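24 de agosto de 2019

Hoy he cerrado el recuento del primer semestre en la asesoría y me ha llevado toda la mañana. Lo apunto mientras lo tengo fresco, porque en octubre hay que presentar el informe a la junta y para entonces ya no me acordaré de los detalles.

Entre enero y junio atendimos 1,140 consultas por teléfono y en ventanilla. El 27 por ciento fueron de vivienda, casi todas de fianzas que el casero no devuelve. El año pasado lo primero era lo laboral y ahora ha bajado al segundo puesto. Tomos Wynne dice que la gente pregunta más por las fianzas desde que repartimos la hoja informativa en las bibliotecas. Puede ser. Yo creo que también influye que hay más contratos cortos y por tanto más mudanzas, pero no tengo datos para escribirlo en el informe y no lo voy a poner.

El caso que más tiempo me quitó esta semana es el de la señora del piso de la calle de atrás del mercado. Entregó las llaves hace dos meses, tiene el acta firmada por las dos partes y la administradora de la finca, Kultero, le contesta que está pendiente de revisar la pintura. En el acta no pone nada de la pintura. Le he redactado un requerimiento de una página, con copia del contrato y del justificante de la transferencia, y le he dicho que lo mande por burofax con acuse de recibo y certificación del texto. Si no contestan, demanda de juicio verbal. Por la cantidad no necesita abogado ni procurador, y eso la ha tranquilizado bastante. 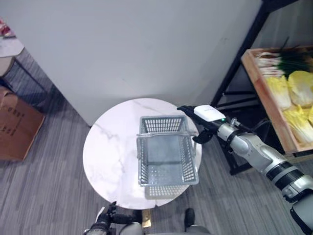
Me preguntó si podía reclamar también los intereses. Le expliqué que sí, que pasado un mes desde la entrega de las llaves la fianza empieza a devengar el interés legal, y que lo pidiera en el mismo escrito aunque fuera poco dinero. Lo anotó todo en una libreta pequeña. Ojalá vinieran todos así, con los papeles ordenados por fecha.

Por la tarde, reunión para lo del programa de gestión de expedientes. Seguimos con el Arkatach, que se cuelga cuando se abren más de 6 fichas a la vez y obliga a meter el DNI de nuevo en cada pantalla. Phillips quiere que pasemos a Ovetti antes de fin de año. Yo no me opongo, pero he pedido que primero nos aclaren por escrito dónde se guardan los datos y quién puede entrar en ellos. Aquí la gente nos cuenta cosas de su divorcio, de sus deudas, de sus hijos. No es lo mismo que llevar la agenda de una peluquería. Han quedado en mandarnos el contrato de encargo de tratamiento y lo leeré con calma.

Otra cosa pendiente: las consultas de familia. Son menos que las de vivienda, pero cada una dura el doble y casi ninguna se resuelve en una sola cita. Con el horario que tenemos ahora se nos juntan en la última hora y la gente acaba esperando en el pasillo. He propuesto reservar dos mañanas solo para familia y atender lo demás con cita. Tomos lo ve bien — a él le toca la mayoría — aunque dice que habrá quejas al principio.

También he corregido la hoja de justicia gratuita. Nos preguntan mucho si tener un coche viejo les quita el derecho, y tal como estaba redactado el párrafo de los bienes parecía que sí. Lo he dejado en tres frases. Falta que alguien lo traduzca al inglés y al árabe.

He salido a las ocho pasadas. Mañana tengo que llamar al juzgado por el señalamiento que nos cambiaron, buscar el modelo de recurso de la multa y devolver la llave del archivo, que sigue en mi bolso.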